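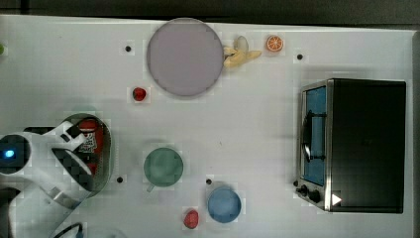
Roman Malinowski thinks the whole thing should have stayed in the garage. Too many people at Potoletti with opinions, he says, and one arm to share between them.

Aniela Sadowski moved it anyway. April, two trips, a borrowed van. The shared shop had a white table free and better light – that settled it.

The kitchen job is her idea. Toy fruit, a toaster oven, a red ketchup-style bottle in a tray, and the arm has to sort out which is which. She has logged 562 tries so far. Soft things are hard. Round things are harder, and teh strawberries roll.

Her code is short and kind of ugly. Malinowski rewrote the grip part over a weekend, she put half of it back. They still argue over speed – he wants it up to 70 percent, she wants her dishes in one piece.

Next up is the oven door. New finger pads first, if the glue ever sets.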